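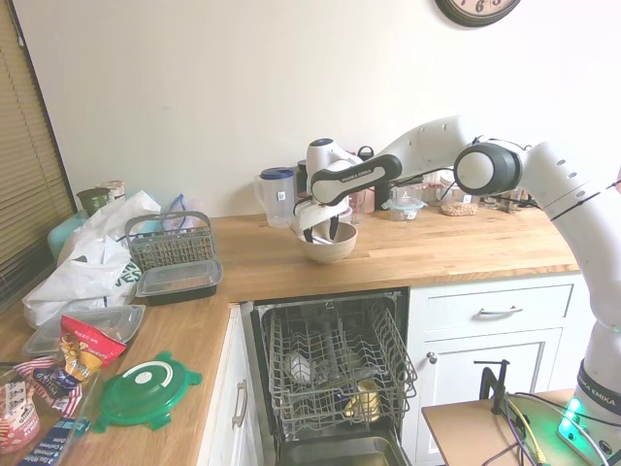 Change the sediment cartridge before you touch the softener, said the reply from Sorensen, and check the pressure on both sides of the housing with a tap running, otherwise you are only reading static pressure and it will look fine.

It did look fine, for exactly that reason. I had been reading the gauges with everything closed. With the kitchen cold tap fully open the inlet held and the outlet gauge dropped by 12 psi, well past the limit on the Filtent data sheet. So the low flow upstairs is the cartridge, or mostly the cartridge. I had blamed the softener since October and had already priced a new valve head.

Meter at the start of work: 2,507. I write it on the housing label with each change, although the last two entries have run together and I can't read them.

Sequence, for next time. Bypass the softener. Close the inlet valve, then open the laundry tap and leave it open. Press the red button on the cap until it stops hissing. The wrench goes on from below and turns left as seen from the floor, which I got wrong again. The sump was heavier than I remembered and I lost some of it down my sleeve.

The old cartridge was brown to the core on one side and a good deal paler on the other. Uneven loading, probably the cartridge sitting off its lower seat. The O-ring had a flat spot. I cleaned the groove, greased the spare ring with silicone and used that one. The flat one is in the jar with the others and should be thrown out.

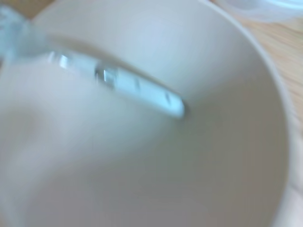 The new cartridge is the 5 micron Filtent. Ceva lists a pleated one that can be rinsed and put back, but the end caps are a slightly different depth and the comparison I found was done on city water. Ours comes off the Flestovel road well and carries fine orange silt after rain. I may try the pleated type in summer when the water is cleaner.

Filled slowly with the button held down, closed it when water came out, then flushed through the laundry tap for 14 minutes. Cloudy at first, then clear. Drop across the housing with the same tap open is now 3 psi. Upstairs shower is better by feel, not measured.

One weep at the outlet fitting, a drop forming on the underside of the nut. A small turn stopped it. Dry paper towel left under it.
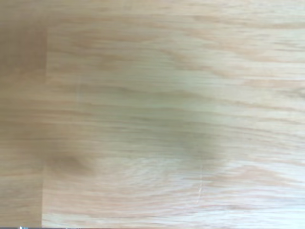
Last edited: April 20, 2019

Paper towel still dry after supper. Softener back in service, regeneration left at the old setting until I have a hardness reading – the test strips expired and the color on the last one fell between two blocks on the chart. Ordered strips and two spare O-rings from Sorensen. Valve head not ordered.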